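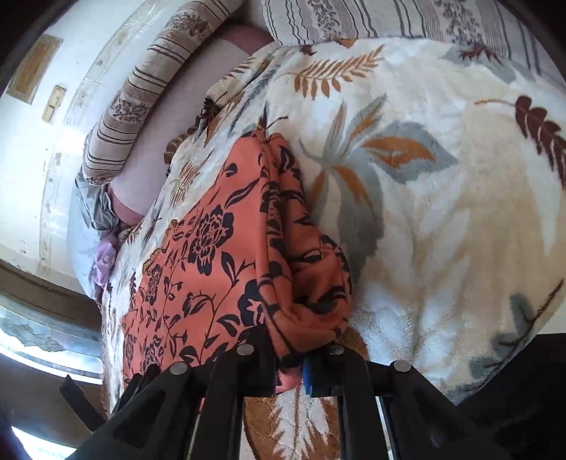 Wulamano bedding set, README

Last touched: December. Still a draft, sorry for the gaps.

What it is
Hand-held gripper demos of bed and bedding jobs. Picking up loose cloth, pulling blankets straight, folding, moving pillows. No robot in the recordings, a person holds the gripper and does the job, we work out the gripper path afterwards. 3,456 demos in this release, 24 homes.

Where it came from
Collected by Wojcik for the Kistavside project. Reden did the cleaning and the path recovery. People used their own bedding, whatever was on the bed that day. So lots of fleece, lots of florals, stripes next to more florals. We asked them not to tidy first.

Tasks
11 task names, see tasks.csv. The ones used most:
pick_cloth - grip a loose piece of cloth and lift it clear of the bedding
drag_blanket - take a corner, pull towards the wall side
fold_half - one fold, no smoothing needed
pillow_shift - slide pillow or bolster to the head end

pick_cloth is the hardest to label. Printed cloth on a printed blanket, e.g. orange with navy flowers lying over white fleece with big leaves on it, and the edge of one thing runs into the next. Masks for these were drawn by hand, and they are still not great where the cloth bunches up at the jaws. Treat the last bit near the grip as a guess.

What's in each folder
video.mp4 - wrist view, wide lens, not straightened
path.csv - gripper position and rotation, one row per video frame
width.csv - jaw opening
note.txt - task name, home number, free text if the person left any

Splits
Train and test are split by home, not by demo. 5 homes held out for test. Please don't mix them, the same blanket turns up again and again within a home and your scores will look lovely for no reason.

Known problems
- Path drifts when the view is nearly all plain sheet. Patterned bedding is much better.
- Bright windows wash out part of the picture in some homes. Not corrected.
- Jaw width reads slightly open on thick fleece. Needs a offset, value is in calib.txt.
- A few fold_half demos are realy two folds. Left in, marked "double" in note.txt.
- home numbers skip. Dropped ones were never reused.

Use
Fine for training and testing grasp or cloth policies. Ask before passing the raw video on, these are people's bedrooms. Don't try to work out whose.

To do
straightened video, better masks, fix the timestamps in drag_blanket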